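Monday, January 22, 2018. Cell notes, arm "Lisilix". Written by me, read by Siamak Abbasi before lunch.

**Fault:** the gripper did not stop closing at the force limit. It happened 3 times this morning, always on soft objects. The hard test block was fine.

The limit in the controller was set to 28 and I did not change it. On the third time the fingers continued after the limit, the drive gave an overload warning, and I pressed the stop button. My hand was outside the fence, so there was no danger to me, but I wrote it in the safety book also.
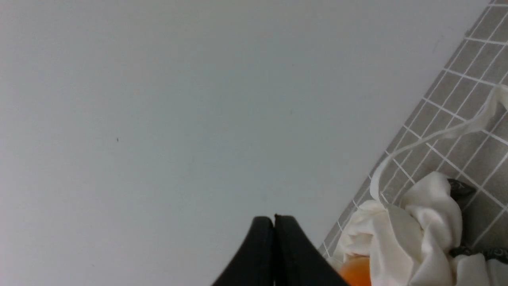
Does the stop button release the grip?

The button only cuts the drive, and the fingers stay where they are. To open them you must turn the small wheel by hand, with the power off.

Siamak thinks the force reading comes too late. I looked in the log and he is right: there is a gap of nearly 200 ms between contact and the first good value. With a hard block the motor current rises at once and the second check catches it. With fruit or cloth the current rises slowly, so both checks are late together.

For the next runs I put the closing speed down to the slowest step and took the mango on the towel again.

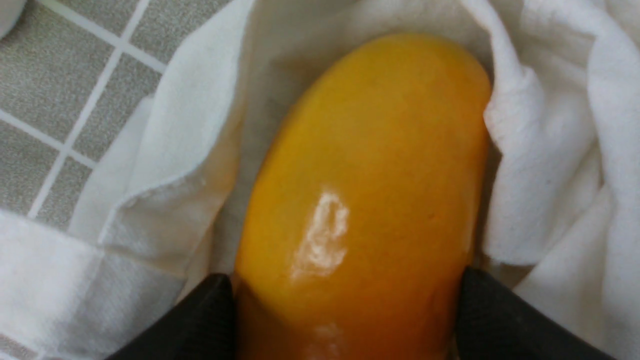

Gwenllian Morris remembers a similar delay in October on the Mostyn arm, after the filter in the Iso driver was changed. I will ask her for the old settings file.

To do:

- put back the old filter and repeat with soft objects
- keep the slow speed until then, please do not change it
- new label for the hand wheel, the old one is hard to read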